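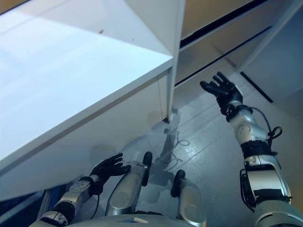

Hand trials, week two — the gallery

Hi again! As promised, I'm putting up what I have from the hand comparison, with notes. If you missed the first post: we've got two candidate sets of five-fingered hands on the bench list, the Kernside and the Nestier, plus the old Ruawai two-finger gripper that I keep around as a baseline (and because I'm fond of it). Everything gets tried at the furniture, since drawers and cabinet doors are what the Ponia project is supposed to be good at by July.

One picture so far. I know, I know, a gallery of one. The rest will get added as I sort through them, so check back if you like this sort of thing.

1. Both arms out by the cabinets

Head camera view, looking down past the white cabinet toward the beige drawer fronts. The right arm is the one doing the reaching, fingers open, and the left is held palm-down just below the edge of the white top. I like this angle a lot for comparing hands, because you get both of them and the furniture in one go. You also get a good look at the little curl of black cable near the right wrist — I've been staring at that curl for days. It has enough slack for a full wrist roll, but I want it tucked in before we go anywhere near a handle that sticks out.

Glare is my other gripe. Look how bright that white top is! With auto exposure the black fingers turn into one dark blob whenever a lot of white cabinet is in view, and then I can't tell a good pinch from a bad one. Locking the exposure helped on the Kernside runs. I'm going to lock it for everything from now on, which means redoing 16 of the early Nestier attempts. Oh well.

How I'm scoring

Each hand gets 164 attempts on the same drawers, same start pose, same controller settings. An attempt counts if the fingers get behind the front and the drawer moves without the hand slipping off. I don't give half points. Finlay Gunn argued for half points all through lunch on Wednesday, and he had a decent case (a drawer that opens halfway is still sort of open), but then I'd have to go back and rescore, and no thank you.

Early impressions, very much subject to change:

Kernside: quick to close, and the thumb gets where I want it. The fingertips are a bit slick on painted fronts. I'd like to try it with grippier pads before I say anything mean.

Nestier: slower, softer, much more forgiving when the approach is off. It took 8 tries to get the calibration to stick, and I was ready to throw the manual across the room. Once it was in, though, lovely.

Ruawai: two fingers, zero fuss. It does handles all day long and is hopeless at anything flush.

The controller logs are up to 1452 entries and I've read more of them than anyone should. Next on my list is the same set of drawers with the reach coming in lower, and after that a proper look at wrist cameras, which several of you asked for in the comments. If you've run either of these hands on flush drawer fronts, please tell me what pads you used — I'm ordering this week!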